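December 26, 2018, Wednesday. Notebook, perception/tooling

Quiet day, so I finally got to the trajectory cleanup for the bedding recordings. Very happy with how it went!

The trouble with these sessions has been pose drift. The tracker (our Kurian branch) likes corners and hard edges that stay put, and cloth gives it plenty of corners that don't. Every time somebody lifts a sheet, half the features go with it and the estimated hand path takes a little swim. I'd been throwing out the worst stretches by hand since the Plurmont batch.

New approach: before matching, I mask anything that moves against the consensus motion over a short window, plus a fixed mask for the fingers and the gripper body. Then the tracker runs on what is left, mostly bedspread, wall and window. The busy prints are a gift. Give me cartoon monkeys over plain beige any day, there is texture everywhere and it is all different, so the loop closures come back clean.
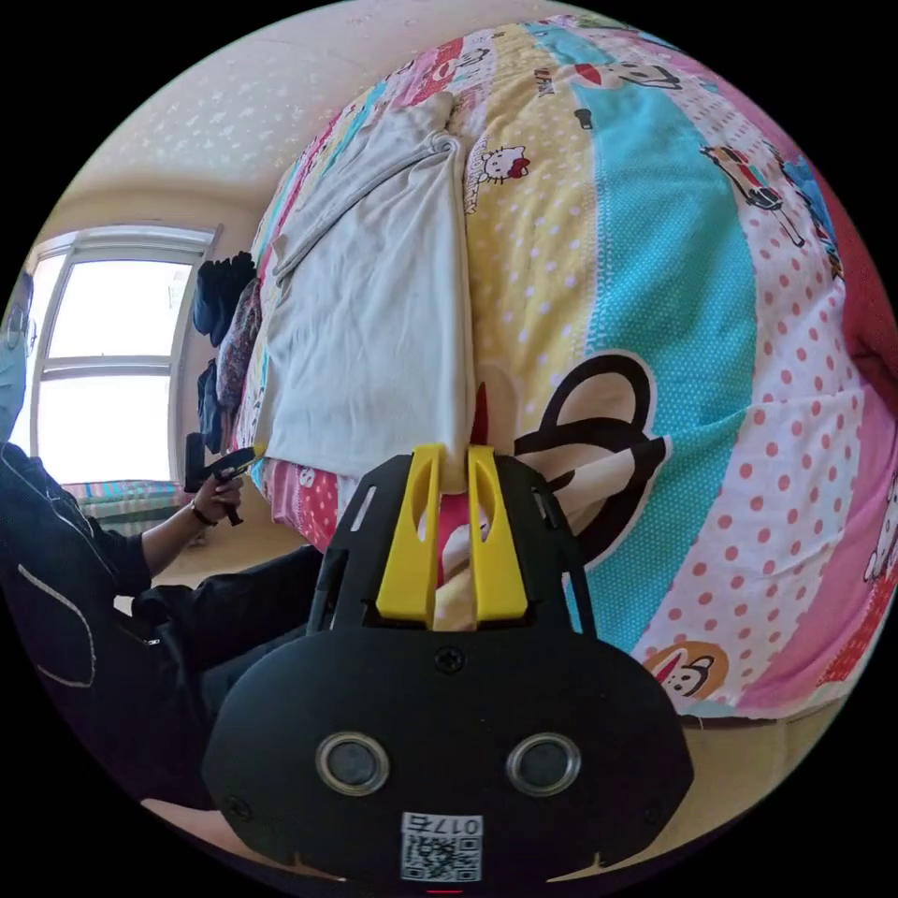
White cloth on the striped bedspread, fingers slightly parted. Second gripper in the left hand at the side of the bed.

First full run: 2,216 keyframes in, 223 flagged as low confidence, and when I stepped through the flagged ones they nearly all came from two spots. Either the cloth covers most of the view, or the view swings past a bright window and exposure jumps. The second kind I can probably fix by holding the exposure longer in preprocessing. The first kind needs the IMU to carry us through, and for that the time offset has to be right. It was out by 62 ms in the old config (!!). I found it by plotting gyro against visual rotation and sliding one over the other until the bumps lined up. So satisfying.

Also:
- finger width now read per gripper, so left and right no longer share a calibration file
- label reader flips the crop before decoding, mirrored labels were failing silently
- Bunditz exporter still writes quaternions w-last, do not "fix" this, the Fatcombe planner expects it

Next: rerun the whole bedding set overnight, then try replaying two-handed folds in the planner. Want that solid by March.

Recent entries
Finger width from yellow pixels, second try
Why the Fatcombe planner hates short segments
Exporter notes (Bunditz)
Gyro bias, again

Comments
> 62 ms explains SO much of my towel data. Can you push the offset script?
> Pushed, it's in tools. Needs a few seconds of wiggling at the start of the recording or the peak is mush.
> Does the motion mask survive when the cloth fills the view? I'd guess the consensus flips and you end up tracking the sheet.
> Yes, it flips. Those are most of the flagged ones. Going to gate it on the gyro tomorrow.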